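Trullo › Collecte de démonstrations › Ticket 29
Temps de lecture : 2 min
Statut : résolu

Objet : épisodes « micro-ondes » rejetés à l'import dans Clitine

Symptôme
Depuis ce matin, Clitine refuse une partie des épisodes de la tâche « ouvrir la porte ». Message : « état initial non reconnu ». Sur un lot de 20 démonstrations, 10 passent et les autres finissent en quarantaine. Les trajectoires des deux bras sont pourtant très belles, les meilleures qu'on ait enregistrées à Dandstead !

Essais
1. Relance de l'import sans rien changer : mêmes rejets.
2. Horloges des bras et de la caméra de poitrine comparées : décalage stable, rien à corriger.
3. Relecture des premières secondes, épisode par épisode. Et là, ça devient intéressant : tous les rejetés démarrent avec l'afficheur du four éteint, tous les acceptés avec un chiffre allumé. Le four se met en veille pendant qu'on replace les bras, et le contrôle de départ s'appuie justement sur l'afficheur.

Pour lever le doute, j'ai repris la position de départ : drap blanc dessous et derrière, pinces de part et d'autre, porte face à la caméra. 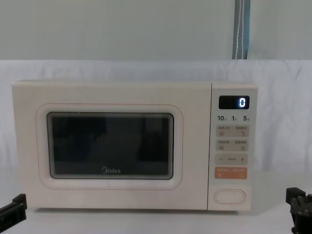
Départ de référence : afficheur sur « 0 », bouton d'ouverture ovale en bas du panneau.

Correctif
Réveiller l'afficheur juste avant de lancer l'enregistrement, puis attendre 2 secondes. J'ai ajouté l'étape à la fiche opérateur. Nouveau lot dans la foulée : tout est passé du premier coup, quel plaisir à voir défiler !

Les épisodes en quarantaine, je propose de les garder. Le geste est bon, et un modèle qui n'a connu que l'afficheur allumé risque d'être perdu devant un four en veille. Je les ai étiquetés « veille » et versés dans le jeu Kushwaha, à part, le temps de décider si on assouplit le contrôle côté Clitine. On pourrait en ajouter jusqu'à 29 sans déséquilibrer la tâche. Je suis partant pour les tourner cet après-midi !

Reste à faire : le même contrôle pour la tâche « fermer la porte », qui utilise encore l'ancien seuil de luminosité.

3 commentaires · 2 partages

Tickets récents
- Pince droite : dérive du zéro après redémarrage
- Clitine : doublons après une coupure réseau
- Plis du drap et détection du fond
- Kushwaha : nommage des étiquettes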